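Reading time: 4 minutes

Section 7. Working area and supervision in furnished rooms

7.1 Scope

This section sets out the rules for operating the Lerkora mobile arm in rooms that are furnished and in ordinary use, such as offices, lounges and shared sitting areas. It applies to every session in which the arm is powered, including sessions guided by hand. It should be read together with the site risk assessment. Where the two differ, the stricter requirement applies.

This issue of the section replaces the one released in August.

7.2 Persons permitted to operate the arm

The arm shall be operated only by persons who hold a current Ekar operator card. A second trained person shall be present as observer whenever the arm is moved within reach of seating. The observer shall hold the stop control and shall have no other task during the session.

7.3 Preparing the room

1. Walk the full route before power is applied. Note each change of floor surface, including the edges of rugs and mats.

2. Move swivel chairs and other furniture on castors out of the route. If a chair must stay within reach, enter it on the room sheet as a movable item.

3. Check the seats of armchairs and sofas. Cloths, blankets, bags and small belongings shall be either removed or entered on the room sheet before the session begins.

4. Inspect rugs for crumbs, lint and loose threads, and vacuum where necessary.

5. Set the travel speed to level 2 or lower.

CAUTION: Do not rely on the position of a chair recorded in an earlier session. Castors move under light contact, and the stored map is not corrected until a new survey is made.

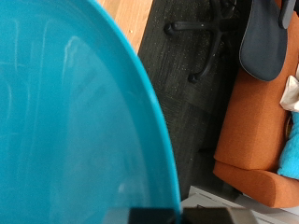 The clear distance between the gripper and any upholstered surface shall be at least 90 mm during travel. This distance may be reduced only during a grasp, and only for an item entered on the room sheet. Textile items shall be approached from above and at the lowest speed setting.

Note: Large items with a smooth or glossy finish can return false distance readings. Where such an item stands close to the arm, the operator shall confirm the distance by eye before each movement towards it.

7.4 Starting a session

1. Confirm that the observer is in position and that the stop control has been tested.

2. Open and close the gripper once, clear of all objects.

3. Select the room profile on the Clendusetti control panel and compare the floor surfaces listed with those in the room.

4. Announce the start aloud, then release the brake.

If any item on the room sheet has been moved, added or taken away, the session shall be stopped and the sheet amended. A verbal correction is not sufficient.

WARNING: Keep hands, hair and loose clothing away from the gripper fingers at all times when the brake is released. The fingers may close without a further signal.

7.5 Ending a session and keeping records

Return the arm to its rest position, apply the brake and switch off at the wall. Inspect the finger surfaces for fibres and wipe them with a dry cloth. Solvents shall not be used.

Room sheets shall be signed by both persons and kept with the session log. Contact with furniture, however slight, shall be reported before the arm is used again. The gripper shall be returned to Pietrzak for inspection after up to 1,000 grasps, as recorded by the counter on the control panel.

Requests to depart from any rule in this section shall be made in writing to Marek Kopecký, Operations Safety.

Approved for issue: 25 March 2022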